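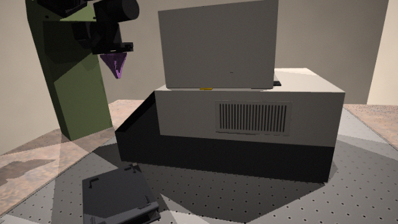 Hudwood, 2022-04-23 — Etemora is pleased to announce the release of the Bralthorpe Guide, a free set of good-practice rules for laboratories where a robot arm works at the same bench as the instruments and, for a good part of the day, the people who look after them.

The guide has been a long time coming, and we are very grateful to the 11 laboratories that read the drafts, argued with them and sent them back covered in notes. It runs to 32 pages and is meant to be read by the person who will be standing at the bench on Monday morning, so we have kept the language as plain as we could manage.

"Most of us learned this work from whoever had the key to the room," said Mirta Yáñez, lead author of the guide. "There are fine rules for big factory arms behind fences, and I have leaned on them for years, but they have very little to say about lifting a lid off an instrument or setting down a tray. We wanted to write that part down."

There are nine chapters. The early ones deal with bench layout, fingertip choice, speed near open instruments, and where loose lids and trays may be left during a run. A chapter on simulation asks that every new motion be rehearsed in a rendered copy of the bench before it is tried on hardware, with the instrument, the table and any removable parts modeled in the places where staff really leave them. The guide also asks for two sign-offs before a rehearsed motion goes live, one from the person who wrote it and one from the person who uses the instrument.

"I thought the second signature would slow us down, and I said so rather loudly," said Bautista Troncoso, who runs the automation bench at Trnka. "We have kept it. The instrument people catch things I would never think to look for — a cable that gets moved for cleaning, say."

The guide is voluntary and does not replace any law or safety standard that already applies to a laboratory. Comments on this first edition are warmly welcomed through the end of October, and Charmaine Du Plessis will be collecting them for the revision.

Printed copies are available on request from the Etemora office in Hudwood.

Press contact: Rocío Riquelme, Etemora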